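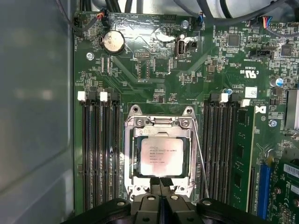
4 min read

The coffee at the Skurkis Building is better than you'd expect from an urn, and I'd had two cups of it before the woman who runs the repair bench at Clarnico came over and asked if I was the one who had written in with all the questions. I was. She had the list printed out, with little check marks next to the ones she felt like answering, and it seemed only polite to start there.

Clarnico takes in retired servers from offices and colleges in and near Flirness, strips them, tests the parts and sells on what still has life in it. Its open day in November 2018 was the second one it has held, and the first with a robot at work on the floor. The sign-in book by the door had 162 names in it when I added mine, and a good many of them belonged to people standing three deep in front of the same table.

"Last time we had a slide show," she told me. "People were very kind about the slide show."

The robot is called Hidayat, after the street the old shop was on, and she talks about it the way some folks talk about a new hire who is coming along nicely but shouldn't be left with the keys just yet. It has a black two-fingered gripper, and what it was reaching into on the day was an open server with a green board, a Xeon processor sitting in the socket and most of the memory slots empty. I asked why they hadn't picked something easier to show the public, such as moving boxes from one shelf to another.

"We don't have trouble moving boxes," she said. "I have people who can move boxes while eating a sandwich. What wears everybody out is this, the close work. You have your neck bent over a case for six hours, and there's a lever here and a latch there, and every maker puts them someplace a little bit different. I wanted folks to see the part of the job that's hard for us, and then see that it's hard for a machine too."

Is it hard for a machine? She laughed at that, and took me around to the side where the view was better.

"Look at how much room there is -- there isn't any! You've got cables looping over the top, you've got the wall of the case right there, and the hand is big compared with what it's trying to get near. A person can tuck a cable back with a pinky and never think about it. For the robot, somebody has to have thought about the cable." 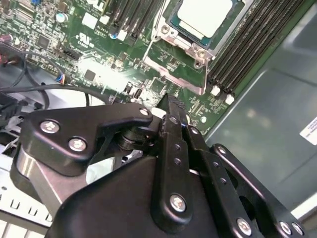

Close quarters: the gripper at work over the server board at Clarnico's open day.

The processors make her the most nervous, she said. Clarnico handled 876 servers in the twelve months before my visit, and she can still tell you about particular sockets with bent pins, in the voice most of us save for dented fenders. The rule for people at the bench is to hold a processor by its edges and lift it straight up, and the rule for the robot is the same.

"I didn't write it a special rule. I taught it to be careful in the way I was taught, or anyway I sat next to the programmer and fussed until he did."

I had put down a question about jobs, as I suppose everyone does, and it had one of her check marks beside it. There are eleven people at the bench, she said, and she would like there to be thirteen. The stack waiting in the back room that morning stood at 328 machines. "If somebody can explain to me how a slow robot is going to put us out of work with that sitting back there, I'd love to hear it. I'd like it to take the dull ones. I'd like my people's necks to feel better."

A boy of maybe nine had worked his way to the front by then and wanted to know whether the robot ever dropped things. She crouched down and told him yes, it did, and so did she, and that there was a soft mat at her own spot for exactly that purpose. He asked if he could see the mat. She went and got it.

We finished up by the urn again. There's talk of a smaller evening visit in February, with fewer people and longer turns at the table, and she is hoping to have a second server opened up by then so that visitors can try the same work by hand. She'd like me to try it as well. I told her I had no experience whatsoever, and she said that was fine, they had plenty of old boards to practice on, and did I want to take some of the cookies home.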